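The Wardrobe Round

Presthorpe runs a sewing contest with a plain rule: contestants make one finished garment per episode, and whoever places last twice goes home. The show began on Cavura, a small streaming channel, and is now in its second season with 11 contestants. The workroom is a former bus depot in Flomudgate.

Producer Wyn Kemeys said 900 people applied this year. The first round of cuts took out 895 of them, and the other places went to returning players and walk-ins from the open call in May.

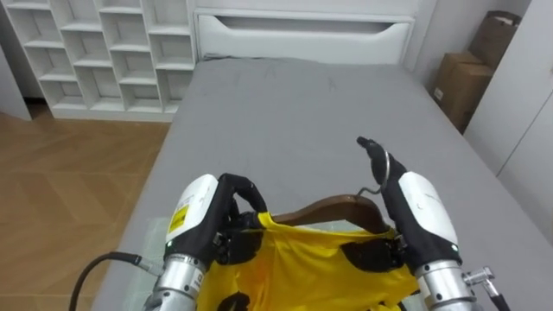
Yellow garment on a wooden hanger.

The judging has changed too. Last season a panel scored every piece in front of the audience. Now the clothes are scored first, with no names attached, and the makers come out afterward. Kemeys said viewers had complained that the funny contestants stayed too long.

The fourth episode is the best so far. Everyone gets the same bolt of curtain fabric and has until 6 p.m. to turn it into a coat. Ogundipe, the early favorite, loses most of the afternoon to a collar and sends out a coat with one pocket. The judges put it second.

New episodes go up every week.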